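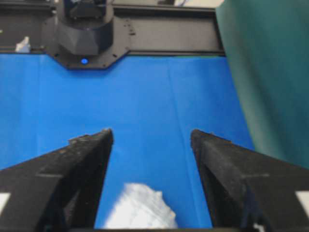

Blue, seen from above.

Jirkbridge Blues: a word list of fabric color names

README and data card
Maintained by Tahsin Nanayakkara
Last updated 21 Apr 2022

Hello, and thank you for stopping by! Jirkbridge Blues is a plain text collection of the names people use for blue cloth when they're talking to each other across a cutting table, writing on the end of a bolt, or trying to describe over the phone the exact curtain fabric they bought years ago and would dearly like more of. It started as a notebook I kept beside my sewing machine, and it grew the way these things do, with friends adding to it and then friends of friends, until it seemed a shame to leave it in a drawer.

What's in it

There are more than 1,000 entries, each one a color name as somebody wrote it or said it, with a little information about where it came from. Some are the ones you'd expect (navy, royal, powder, teal) and some are wonderfully local. "Podthorpe" is a grayish blue that you'll hear in a handful of shops and, as far as I can tell, nowhere else. "Flaneletti" began as the name of a brushed pajama cotton and slid over into meaning the soft washed-out blue it was usually sold in, so you'll find it entered under both senses.

The files

blues.csv is the main list.
blues_notes.txt holds the longer stories that wouldn't fit in a cell, and it's my favorite part.
variants.csv ties spellings together, so "royal," "royale" and "ryl" all lead to one place.
CHANGES.txt is what it sounds like.

Columns in blues.csv

name: the color name, spelled as we received it
base: the plain color word it sits closest to
shade: light, medium, dark, or blank
cloth: the kind of fabric being talked about, if known
source: letter, shop label, pattern, or conversation
place: town or region, if the person was happy to share it
decade: when the name was in use, which is often a guess
hex: a rough screen color, see the warning further down
note: anything else, kept short

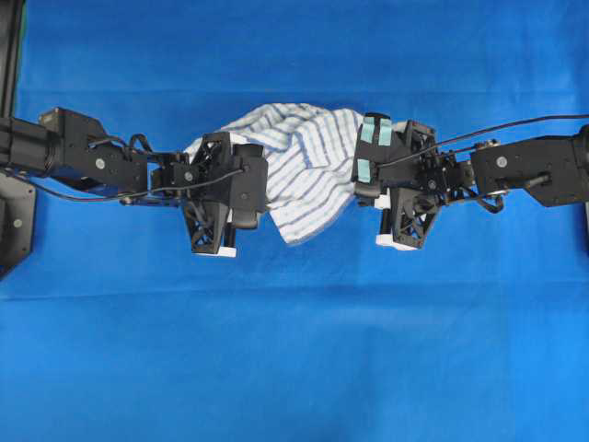

Royal blue fabric with faint wrinkles and a broad fold line.

How it was gathered

Most of the names came in by mail or email, and 150 were copied from the shop cards in the Ferrand box, a lovely jumble of old sample cards that was lent to me one March and that I was very sorry to give back. I typed everything in by hand and kept the odd spellings. Where two people disagreed about a color, both answers are in there as separate rows, and I'd ask you not to merge them, however tempting it gets.

A warning about the hex column

Please don't paint your kitchen from it! Cloth changes with the light, with washing, and with whatever you lay next to it. Velvet looks darker when you brush it the wrong way. I matched these by eye on my own screen, which leans a bit warm, so treat them as a friendly hint. If you need real color matching, you'll want a physical sample in your hand.

Known gaps

Denim is thin, I'm afraid, and I'd love help from anyone who knows the trade words. Silk is thinner still. All the names are in English or have been borrowed into it, so the list tells you very little about how other languages divide up blue. The decade column is blank for a good many rows and will probably stay that way.

Privacy

No personal names appear in the source or note columns. If you recognize your own story in blues_notes.txt and would like it changed or taken out, write to me and I'll do it in the next update.

Using it

You're welcome to use the list for school projects, quilting newsletters, word studies, or just settling an argument. Credit to "Jirkbridge Blues" is plenty. The files are saved as UTF-8 with commas between fields, and version 8 had a stray quotation mark that upset some spreadsheet programs, so please download version 9 if you're still on the old one.

Sending in a name

Write it exactly as you'd say it, tell me what cloth it belongs to, and add a few words on where you first heard it. Long letters are very welcome. Greens that somebody's aunt insists are blue are welcome too, and they go in with "disputed" in the note column.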